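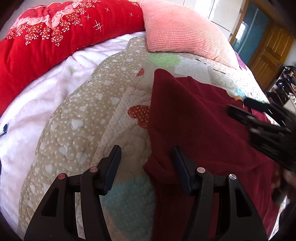
그림 1. 침대보와 검붉은 천

4강. 직물의 기초: 짜기, 뜨기, 그리고 기모

지난 시간에 섬유 얘기를 하다가 시간이 모자라서 끊겼죠. 오늘은 실이 된 다음부터 갑니다. 제가 이 부분을 제일 좋아해서 말이 좀 길어질 거예요(미리 양해를!).

직물은 날실과 씨실이 직각으로 만나는 천이고, 편물은 실 한 가닥이 고리를 만들면서 이어지는 천입니다. 셔츠는 대개 직물, 티셔츠는 대개 편물이에요. 집에 가서 티셔츠를 가로로 한번 당겨 보세요. 고리가 벌어지면서 쭉 늘어나죠? 셔츠는 실 방향으로는 거의 안 늘어나는데, 비스듬히 당기면 또 늘어납니다. 이 비스듬한 방향을 바이어스라고 하고, 정확히 45도면 정바이어스예요. 시험에 자주 냅니다.

직물 조직은 평직, 능직, 수자직만 확실히 알면 돼요. 평직은 한 올씩 번갈아 지나가고, 능직은 교차점이 한 칸씩 밀려서 사선이 생깁니다. 청바지 안쪽을 뒤집어 보면 바로 보여요. 수자직은 실이 길게 떠 있어서 반들반들한데, 대신 잘 걸려요. 저는 수자직 베갯잇을 반지로 긁어 먹은 적이 있습니다.
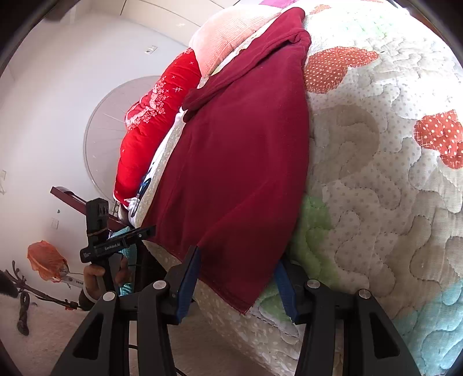

자, 이제 기모로 넘어갈게요. 천 표면을 가는 철침으로 긁어서 섬유 끝을 일으키는 가공입니다. 플리스는 보통 폴리에스터 편물을 이렇게 긁은 다음 길이를 맞춰 깎아요. 일어난 섬유 사이에 공기가 갇히니까 가벼운데도 따뜻하죠. 단점은 보풀, 정전기, 그리고 바람! 바람 부는 날 플리스만 입고 나가면 숭숭 들어옵니다. 나동현 선생님 특강 때 나온 질문인데, 플리스라고 다 양면 기모는 아니에요. 한쪽만 긁은 것도 많습니다.

세탁은 40도 이하, 섬유유연제는 되도록 빼고, 다림질은 웬만하면 하지 마세요. 폴리에스터는 열을 받으면 털 끝이 눌려서 번들거리는데, 한번 그렇게 되면 되돌리기 어려워요.

누비는 겉감과 안감 사이에 솜을 넣고 같이 박은 거라 조직 이름이 아니라는 것, 작년에도 헷갈린 분이 많았으니 표시해 두시고요.

과제: 집에 있는 천 5가지를 골라 직물인지 편물인지 구분하고, 그렇게 본 이유를 한 줄씩 써 오세요. 돋보기가 없으면 209호에서 빌려 가면 됩니다. 다음 시간에는 염색을 하니까 교재 90쪽부터 읽어 오세요.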